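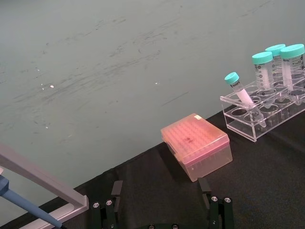 Clarnisent完訳版1巻を読み終えたので叫ぶスレッド(1巻のネタバレあり、2巻以降の展開には触れません)

1
届いた!読んだ!もう一回読んだ!Clarnisentの完訳版1巻、2020年11月19日(木)の夕方に受け取って、夕飯も食べずに最後まで行きました。いま頭の中がずっと宇宙船の廊下です。眠れる気がしないので、しばらく好き勝手に書きます。長いです。

2
知らない方のために。Clarnisentは、航宙船Kalov号の整備班がひたすら船を直す海外SFコミックです。ヒーローは出ます。出るんですけど、主役はヒーローのスーツを直す側の人たちなんですよ。もうこの時点で好きな人は好きでしょう?

3
私が最初に読んだのは学生のときで、古本屋の棚に抄訳版が一冊だけ刺さっていたんです。背表紙が日に焼けてタイトルがほとんど読めなくて、逆に気になって抜いたのが運の尽き。そこから何年も、抄訳で飛ばされた回の中身を想像しながら生きてきました。

4
で、今回の完訳版です。出してくれたのはKarakiさん。本編192ページ、税込3,328円。海外コミックの翻訳としてはかなり頑張った値段だと思うし、カラーページの発色がとにかくいい。抄訳版だと真っ黒につぶれていた機関室の場面に、ちゃんと奥行きがある。配管の向こうに人がいた!何年も気づかなかった!

5
初回分の1,000部には小冊子がついてきます。Kalov号の艦内図です。折りたたみで、広げると机からはみ出します。私は食堂から第三格納庫まで指でたどって、「あの回で走ってたのはこの通路か〜!」とひとりで声を出しました。隣の部屋の家族に心配されました。

6
艦内図で感動したのは、洗濯室の位置です。本編で班長がいつも遠回りして持ち場に戻る理由がずっと謎だったんですけど、地図を見たら洗濯室の前を通る道なんですよ。あそこ、船でいちばん暖かい部屋だって第二話で言ってるんです。寒がりなんだ、班長……。台詞では一度も説明されないのに。

7
ここからお話の中身に入ります。1巻をこれから読む方はミュートしてください。いや読んでから戻ってきてください。待ってます。

8
第一話。開幕が戦闘の翌朝なのが最高。派手な戦いは全部終わっていて、格納庫の床にへこんだスーツがどんと置いてある。見開きの絵がそれだけ。右肩のへこみ、焦げた膝、片方だけ点いたままの胸のランプ。あの見開き一枚で前の晩に何があったか全部わかるの、すごくないですか。

9
しかも整備班は、誰と戦ったのか最後まで聞かないんです。聞くのは「どこから音がする?」「曲げたとき引っかかる?」だけ。お医者さんみたい。英雄のほうは武勇伝を話したくてうずうずしてるのに、全然聞いてもらえない。ここ三回笑いました。

10
第二話は部品が足りない回。地味!地味なのに手に汗をにぎる!関節の留め具がひとつ足りなくて、班の新人が船じゅうを歩いて代わりを探す話です。食堂の椅子、医務室のカーテンレール、操舵席の肘掛け。どこにも似た留め具はあるのに、どれも少しだけ寸法が違う。

11
抄訳版だとこの回、いきなり部品が見つかったところから始まるんですよ。だから私は何年も「なんで操舵席の肘掛けにテープが巻いてあるんだろう」と思っていました。ようやく謎が解けました。留め具を借りたまま返してないからです。返してあげて!

12
第三話の舞台は、寄港地のSenwood。森の中に沈むように作られた港町で、建物が全部うっすら苔むしている。ここの背景、緑の塗り分けが本当にきれいで、ページをめくる手が止まりました。湿った空気まで描いてある感じがする。Senwood編だけで画集を出してほしい。

13
Senwoodの市場で新人が買う揚げ菓子、あれ絶対おいしいですよね。ねじれた形で、粉砂糖がかかっていて、紙に油がしみてる。週末に似たものを作ってみるつもりです。ねじり方は三話の五コマ目を見ながら研究します。成功したらここにぶら下げます。失敗したら何もなかったことにします。

14
翻訳の話もしたい。完訳版は班の人たちの口調がとにかくいいです。抄訳版は全員ちょっと硬い敬語だったんですが、今回は班長がぶっきらぼう、副班長が妙に丁寧、新人が語尾を飲み込みがち。怒鳴り声も「ばかやろう」じゃなくて「手を洗え!」になってて、これが本当に班長らしい。

15
擬音の処理も好き。原書の描き文字を残したまま、すぐ脇に小さくカタカナが添えてあります。スーツの膝が「クッ」と鳴るところと「ククッ」と鳴るところがあって、後者のときは必ず後で故障する。音の違いを拾って訳し分けてくれてるんですよ。読み返して気づいて、布団の上で正座しました。
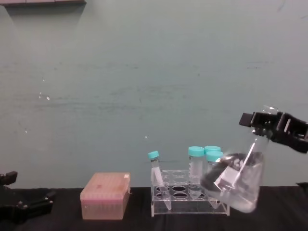
16
第四話、船医の実験室の回です。私がいちばん楽しみにしていて、いちばんやられた回。冷却液に何か混ざっているんじゃないかと疑った船医が、徹夜でひとつずつ調べていきます。ここのガラス器具の絵がすごい!貼った写真の三角フラスコ、ぐっと傾いて、透明な液が低くなった側に浅くたまっているでしょう。中には細いガラス棒が斜めに入っていて、丸みのあるガラス越しだと後ろのものがゆがんで暗く見える。四話の七ページ目がまさにこれなんです。液面の傾きも、縁の白い光も、ガラスの向こうでぐにゃっと曲がる景色も、線と塗りだけで描ききってる。

17
そしてそのゆがみが伏線なんですよ!船医がフラスコ越しに見ているコマで、背景の棚の瓶がひとつだけゆがんでいない。初読では百パーセント見落とします。私は見落としました。二周目で「あっ」と言って、三周目で巻き戻して最初から読みました。

18
ゆがんでいない瓶の正体は2巻に持ち越しのようなので、ここでは黙っておきます。ただ、抄訳版を持っている方は該当ページを見比べてみてください。抄訳版はあのコマの下半分に広告が入っていて、棚が丸ごと隠れています。そんなことある???

19
船医のキャラもいいんです。整備班とは最初から仲が悪くて、班長のことを「工具箱」と呼ぶ。班長は船医を「薬棚」と呼ぶ。第四話の終わりで船医が初めて班長をちゃんと役職で呼ぶところ、台詞はひと言だけなのに、そのあと班長が丸一ページ黙ってるんです。効いてる。めちゃくちゃ効いてる。

20
第五話は、スーツが直らない回です。これは本当に読んでほしい。四話までは、苦労しても最後には直るんです。だから読むほうも油断している。ところが五話はどうやっても左腕だけ動かない。残り時間がじりじり減っていって、コマがどんどん小さくなって、最後のページだけ大ゴマ。左腕を固定したまま出ていく後ろ姿。

21
見送る整備班の顔が、全員違うんですよね。新人は泣きそうで、副班長は工具を数え直していて、班長はもう次の図面を見てる。私は最初、班長が冷たいと思ったんです。でも図面をよく見たら、左腕なしでも着られる新しい肩の設計になってる。うわーっとなりました。書いてる今もうわーっとなってます。

22
ヒーローものが好きで、でも戦闘シーンはちょっと苦手という友だちに、ずっとすすめたかったんです。抄訳版は絶版で貸すしかなくて、私の一冊はもう表紙が取れかけている。これからは「買って!」と言える。新刊で買える。こんなにうれしいことはないです。

23
逆に、派手な空中戦を期待して読むと肩透かしかもしれません。1巻で敵の姿がはっきり描かれるのは窓の外の一コマだけです。それも新人が窓を拭いている後ろに小さく。でもその小ささが怖いんですよ。夜中に思い出して、カーテンを閉めに行きました。

24
不満もひとつだけ。カバーの折り返しにある人物紹介が、五話の展開をちょっと匂わせています。はじめての方は折り返しを読まずに本編へどうぞ!帯の文句はとてもいいです。「本日も修理中」。シンプルで、うちの職場にも貼りたい。

25
おまけのページも充実していて、作画の下描きが載っています。スーツの手袋だけを何通りも描いた見開きがあって、没になったほうは指先がとがっている。採用されたほうは丸くて、ちょっと作業用の手袋みたい。着る人がヒーローでも、手袋の形は整備班と同じ系統なんですね。この見開きだけで一晩語れます。

26
本そのものの話をすると、紙はややつるっとした手ざわりで、開きがいいです。見開きの真ん中がちゃんと見える。第一話の床に置かれたスーツ、抄訳版では胸のランプがノドに飲まれていたので、光っているのを初めて見ました。点いてたんだ……。ページを行ったり来たりして、しばらく眺めていました。

27
2巻は12月に出るそうです。早い!ありがたい!収録されるのはKalov号が機関を止めて漂う「静かな航路」編で、抄訳版では丸ごと未収録でした。つまり私も完全に初見です。何年もあらすじだけ知っていた話を、ようやく自分の目で読めます。予約はもう済ませました。

28
読む順番を聞かれたので追記。外伝や短編もありますが、最初は1巻の頭からで大丈夫です。用語もそんなに多くないし、わからない部品の名前が出てきたら新人もわかっていないので、一緒に教わればいいです。たいてい班長が三コマで説明してくれます。雑に。

29
もうひとつ追記。艦内図の右下、倉庫のそばに小さな足跡が描いてあるんですけど、見つけた方いますか?人の靴より明らかに小さい。1巻に動物は出てこないはずなんです。私の見落としだったら何話の何ページか教えてください。コマの隅まで見てるつもりなんですが、この作品の隅は油断ならないので。

30
リプライで「第二話の椅子、五話でも一脚だけがたついてる」と教えてもらいました。見た!本当だ!食堂の場面で副班長が座ったときに、ちゃんと小さく傾いてる。そこからも部品を取ってたのか。すごい、みんなの目がすごい。もっと教えてください。

31
さすがに寝ます。その前に第四話だけもう一回読みます。揚げ菓子の材料は明日の帰りに買ってきます。読んだ方、好きなコマをぜひ教えてください。全部見に行きます!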